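Praststead Residents' Forum > Shared Kitchen > Clearing the table after refreshments
4 January 2021

edora_house
Members are asked to consider the order in which the shared table is cleared. At present crockery, wrappers and leftovers are gathered on the round black tray together, and the sorting is left to whoever is nearest the sink. I propose that plates and cups be put into the clear storage box for carrying, and that all waste be dealt with at the table.

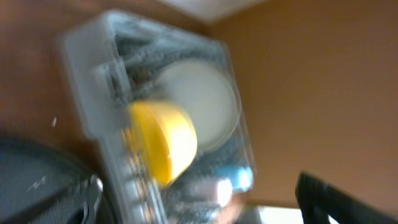 Reading time: 3 min

The box is light and has room for mixed items. I would ask that food scraps be kept out of it entirely.

zapata1427
I must respectfully disagree. A box encourages people to put things on top of one another, and cups suffer for it. The grey dish rack should be brought to the table and filled directly. Cups stand upright in it, plates go between the pegs, and the tray is left with nothing but rubbish.

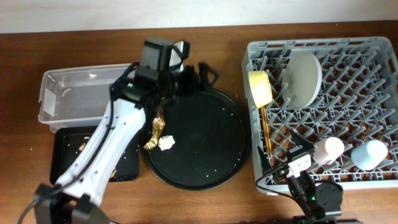

Crumbs should then be tipped into the food bin before the tray is wiped. I have raised this once before, in September, and received no reply.

jovance_flat3
The previous post overlooks the size of the rack. With the rack on the table there is little space to work, and it has to be carried back afterwards with everything standing in it. I prefer to scrape all scraps into one bowl first and leave the rack beside the sink.
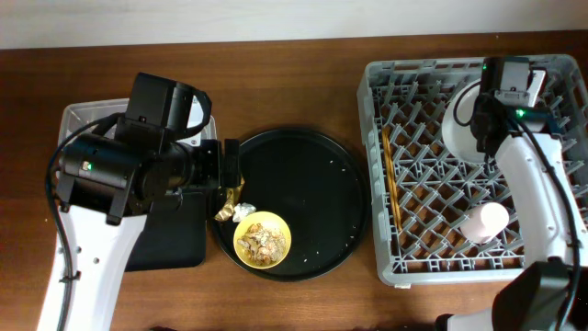 Yellow bowl on the round tray, dish rack alongside.

zapata1427
The rack is no great weight. I do accept the point about the bowl.

edora_house
On the bowl we appear to be in agreement. It does not settle what is to be done with disposable items, which are too often left among the crockery.

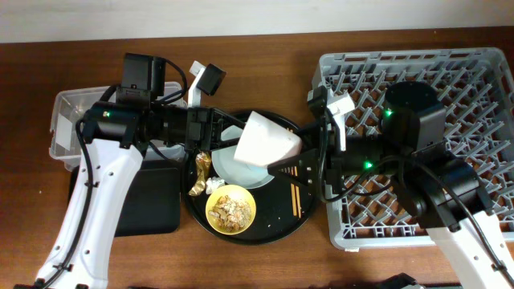
Paper cups and napkins should go out first, followed by foil wrappers. Shells and other scraps may stay in the bowl until the food bin is opened. Chopsticks should be laid together - not dropped into cups, where they tip them over.

jovance_flat3
Agreed as to paper and foil. I maintain my objection to the rack.

edora_house
The objection is noted. Members may use either the box or the rack until further notice, provided the tray is wiped and returned to the shelf.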